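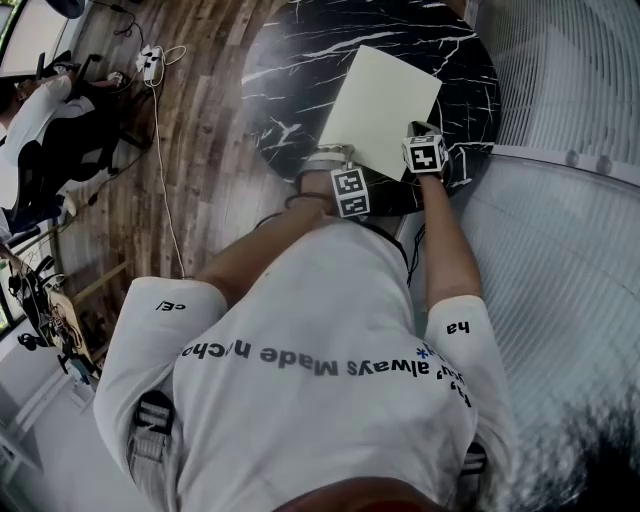
Round table, black marble with white veining, paper roughly in the center.

Ticket: label printer drops off network after idle
Site: Kiltville, ground floor
Product: Cloketti label printer, Rikarport print server
Status: Monitoring

Reported: Printer goes offline after 50 minutes idle. Jobs stay in the queue until someone power cycles the unit. First seen in May, after the switch was replaced.

09:10 – Printer does not answer ping. Panel shows Ready. Link light is on.
09:25 – Power cycled. Address comes back, all 9 held jobs print.
10:40 – Offline again. Server log shows some 2,000 retries against the old address.

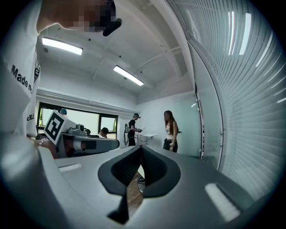
White T-shirt with black lettering, brown wooden floor.

11:05 – DHCP pool on the new switch has 200 addresses and a short lease. Printer does not renew while asleep – same behavior listed in the Qureshi firmware notes.
11:20 – Added a reservation for the printer. Changed the Rikarport port from address to host name.
11:30 – Sleep timer left at default. Test page OK.
13:15 – Still online after idle. Test page OK on first try.

Next step: check the server log tomorrow morning. If retries are still climbing, turn off sleep mode and reopen with the switch vendor.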